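About Us

Hi, I'm Rungnapa Jaidee, and Husham is the little documentary review site I started because my friends got tired of hearing me talk through the credits. I'd call them up to complain about a narrator, or to rave about a three-hour film on river dredging, and eventually Vaughn Pennington (my old neighbor, and now our editor) told me to write it down and leave him out of it. He didn't stay out of it for long!

We cover nonfiction film and television, mostly the long stuff. Multi-part history series, public TV leftovers, festival films that played twice and then went straight to a library shelf — if it has talking heads and archive footage, one of us will sit through it. We've put up 434 reviews so far, and yes, every one of them was written by somebody who watched the whole thing. If we bail on a series halfway, we don't review it. I've bailed on plenty.

The name is just two things my grandmother used to say, squashed together. Please don't ask me to explain it at parties.
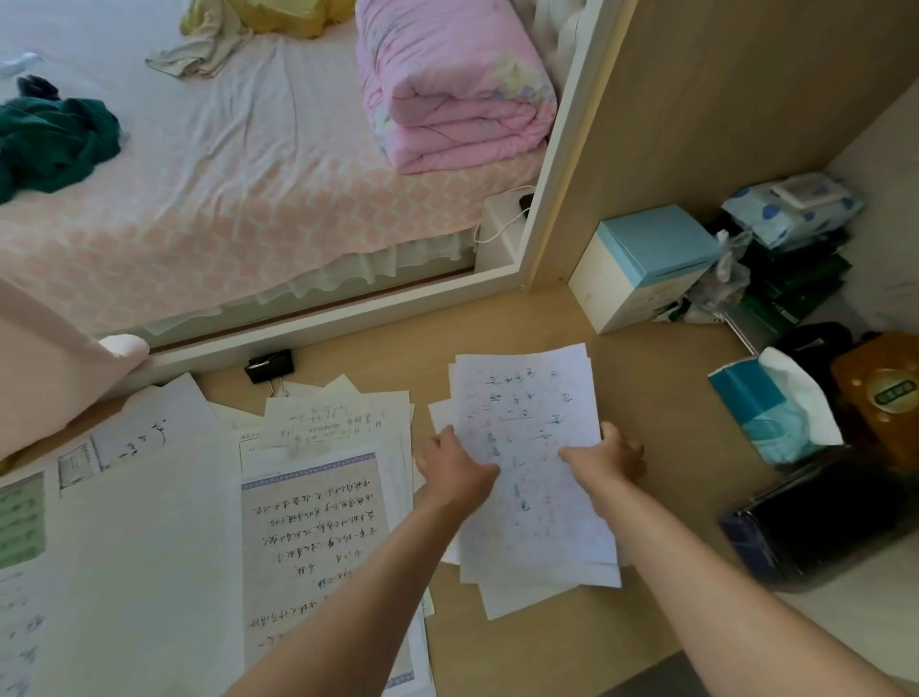

Our reviews start out on paper, always have. I can't type in the dark, and pausing every two minutes ruins the rhythm of a film, so I scribble while I watch and sort it out later. The trouble is that anyone's notes turn into a heap pretty fast. Red, blue and green ink all over the top sheet, pages sticking out of the bottom of the stack, half the other sheets upside down on the desk — that's a pile I feel right at home with. Once I can read my own writing again I do a rough draft, Vaughn cuts a third of it, we argue about the star rating, and up it goes.

Boonsong Ratanaporn joined us in October and handles war and political history. He's tougher than I am on reenactments (he once took a full star off for a fake mustache) and a lot more patient with maps. Nattawut Srithong does nature and science, and he also runs our newsletter, Nusance, which goes out to 941 people and is spelled that way on purpose, so you can stop emailing him.

We rate out of four stars. Running times come from our own viewing, including the credits, so they may not match the back of the box. We don't take money for reviews. We do accept screeners, and when we've used one it says so at the bottom of the page.

If you made a film and want us to see it, use the contact form and tell us how long it is. Series over 20 hours are fine, but give us a few months. And if you think I got one wrong, write in — I've changed a rating before and I'd do it again, though maybe not for the river dredging one.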